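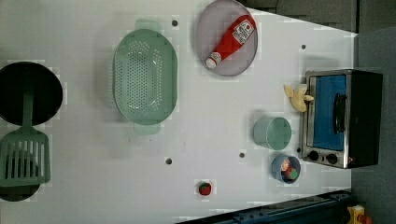 The assessment table at Dredham, with the colander, the plate and the small oven.

The Dredham Institute for Domestic Trials received the machine in May and assigned it the designation Wenon. Its makers, the firm of Zustov, requested a certificate stating that it could keep a kitchen. The Institute had received 23 such requests and had granted none.

Vichien Phuthong was appointed assessor. He read the rules aloud, as the rules required, although the machine had been given them in writing. It was to clear the table. Food was to be placed with food. The ketchup was to be removed from its plate and stood upright. The cup, which lay on its side by the oven, was to be put right.

"May I begin with the strawberry?" the machine asked.

"The order is at the discretion of the candidate," said Mr. Phuthong.

It carried the strawberry to the blue bowl, found the bowl full, and stopped. It remained still for 148 seconds. The representative of Zustov looked at his shoes. Mr. Phuthong recorded the time and did not speak, for the rules forbade encouragement.

The machine then set the strawberry on the lid of his pen case.

"That is not a part of the kitchen," said Mr. Phuthong.

"No. It was the nearest place where it would not be crushed."

The remainder of the trial went poorly. The spatula was dropped twice. The banana was put in the oven – gently, and with the door closed after it. The cup was stood upright without fault.

Mr. Phuthong wrote his report at Essien, where he kept a room, and dated it 21 September 2019. He recommended that the certificate be refused. In the space reserved for remarks he wrote that the candidate should be permitted to apply again, and that he wished to be present. He then washed his own supper plate, dropped it, and went to look for the broom.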